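Intermittent fault on a long sensor cable: is it the twist, the shield, or the crimp?

Posted in Wiring and Connectors

Ngân Văn

I have a level sensor on a rainwater tank that reports back to a controller in the garage over a cable run of 6 meters. The sensor is a Drekon float type with a pulse output. The controller is a secondhand Jonura unit with screw terminals. Supply is 5 volts from the controller.

The reading is stable most of the day and then jumps, usually in the early evening when the well pump starts. Sometimes it recovers by itself and sometimes I have to power the controller down. I replaced the cable in August with ordinary flat four-conductor wire and the problem became worse. The old cable had twisted pairs, but one conductor had gone green at the tank end.

Things I have tried: moving the cable to the other side of the joist, tightening the terminals, and adding a capacitor across the supply at the controller. None of these changed much. Before I buy more wire I would like to know whether twisting matters at this length, and how the pairs should be assigned. I have one signal, one supply, and one ground.

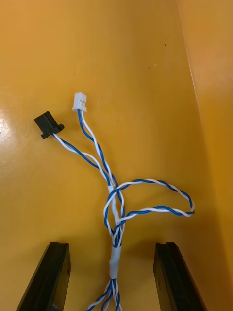
Pair assignment is the part I am least sure of. With three wires and two pairs there is one conductor left over, and I have read conflicting advice about whether to leave it open or tie it to ground. Color is a smaller question. I would prefer blue-and-white twisted pairs like these, loose as a small harness, but with the same two colors repeated I would have to mark each pair before it goes into the conduit. The old cable had a different color for every conductor and I never had to think about it.

The pump cable shares the conduit for part of the run. Moving it is possible but would mean digging.

Hjørdis Kvam

Flat cable is the likely reason it got worse. In a flat cable the signal conductor may sit two positions away from its ground, and the area between them acts as a loop. The pump motor draws a large current at start, the magnetic field from its cable passes through that loop, and you get a pulse on the signal line. The controller cannot tell that pulse from a real one.

Twisting does not block the field. It reverses the loop every half turn so that the induced voltages mostly cancel. At 6 meters, next to a motor cable, it is worth having.

Assign the wires as follows.

Pair one: signal and ground.
Pair two: supply and ground.

Both grounds go to the same terminal at the controller and to the same terminal at the sensor. The leftover conductor is used up this way. Do not put signal and supply in the same pair. I see this often, and it couples whatever noise is on the supply straight into the signal.

Keep the untwisted length at each end as short as the terminal allows. People strip back a whole hand's width to make the wires easier to fan out and lose a good part of the benefit.

For marking, put a sleeve on one pair at both ends before pulling. Check each conductor end to end with a meter after pulling, with nothing connected. Then check each conductor against the others for shorts.

The capacitor at the controller is fine but it is at the wrong end to help the sensor. Put a second one across supply and ground at the sensor. If the output is open collector, also look at the pull-up. Many controllers have a weak one built in. With a 2000 ohm resistor from signal to the 5 volt supply the current when the output is on is 2.5 milliamps, so check the sensor's data sheet to see that it can sink that much.
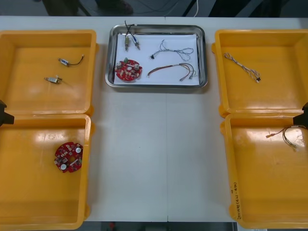 Should the shield be connected at both ends if I buy shielded cable?
Connect it at the controller end only and insulate it at the tank end. The electric field pickup is reduced either way, and a single connection keeps ground current from flowing through the shield when the pump starts.

One more item. Green copper at the tank end means water is getting into the jacket. It will happen to the new cable too unless you form a drip loop and seal the entry. Wicking can carry water a long way along stranded wire, so cut back until the strands are bright before you crimp anything.

Cindadik

Had the same thing with a gate sensor. It was the crimps. Pull on each wire, not hard, and if one comes out there is your answer. I used the cheap pliers for years and changed to a Phan ratchet tool and had no more trouble.

I also set the input filter on my controller to 3 milliseconds. Don't know if a Jonura has that setting. Try it before digging.

Ngân Văn

Thank you both. The pull test found one loose crimp on the ground wire at the sensor, which I remade. The reading still jumps when the pump starts, though it recovers without a restart. The controller does have an input filter and it was off. I have set it to 3 milliseconds for now and ordered twisted pair.

Hjørdis Kvam

A bad ground crimp explains the lockups. The filter will hide short spikes, but check that the sensor's shortest valid pulse is well above the filter time or you will lose real counts. When the new cable is in, turn the filter off, start the pump a few times, and see what is left before you turn it on again.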